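Home | Forums | Machines | Repair & Upkeep | Search
Print this thread | E-mail this thread

Cell upkeep: pineapple demo on the glass table

oanh_d
Taking over the Brestby showroom cell from Danjuma. The humanoid takes a pineapple off a plate on a glass coffee table, holds it, puts it back. It lives on a white platform behind hazard stripes, with cables looping off its arms like it slept in them. Fingers respond, both legs hold position, and the fruit keeps ending up beside the plate. Where do I start?

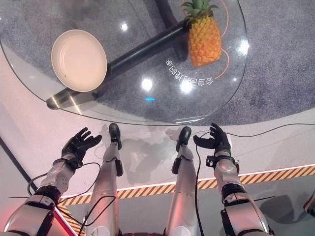

Re: Cell upkeep
danjuma_obi
Start with the glass. It's clear, it has lettering on it, and every ceiling light gets a second career in there as a bright spot. I spent most of March blaming the wrist. Wipe the top, then redo the table height. Mine was off by 8 mm and the hand was politely setting fruit down on air.

Re: Re: Cell upkeep
ductly
Disagree. Height drifts because people lean on the table. Clear the clutter first. You can't teach a clean approach past a picnic.
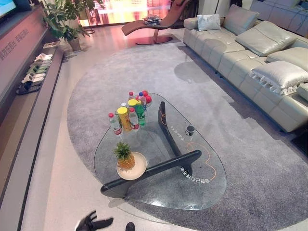
Table with bottles at the far end, pineapple on its plate.

Re: Re: Re: Cell upkeep
danjuma_obi
The picnic is at the far end, Đức. The arm never goes there. Sales wants it to look like somebody lives in the place, and I've lost that argument 4 times.

Re: Cell upkeep
chien_h
Check cable slack before either of you gets another turn. Ours at Uken had a wrist cable that pulled tight only at full reach, so it passed every test we ran at half reach. Run it slowly all the way out, stop with the hand on the fruit, and look at the loops along the forearm.

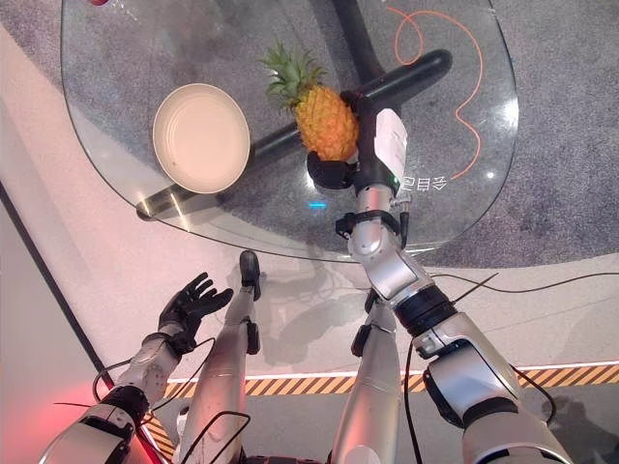
Then do the same with the elbow, going out and coming back. If a loop goes straight at any point, give it more length and re-clip. Don't tape it. I have met the tape.

Re: Re: Cell upkeep
oanh_d
Did the slow run. Wrist cable is fine, elbow was snug on the return, so I re-clipped it. Also wiped the glass and reset the height, which was out by 2 mm. Fruit is landing on the plate now, and I have no idea which of you to thank.

Re: Re: Re: Cell upkeep
danjuma_obi
Me.

Re: Re: Re: Cell upkeep
ductly
Move the bottles anyway.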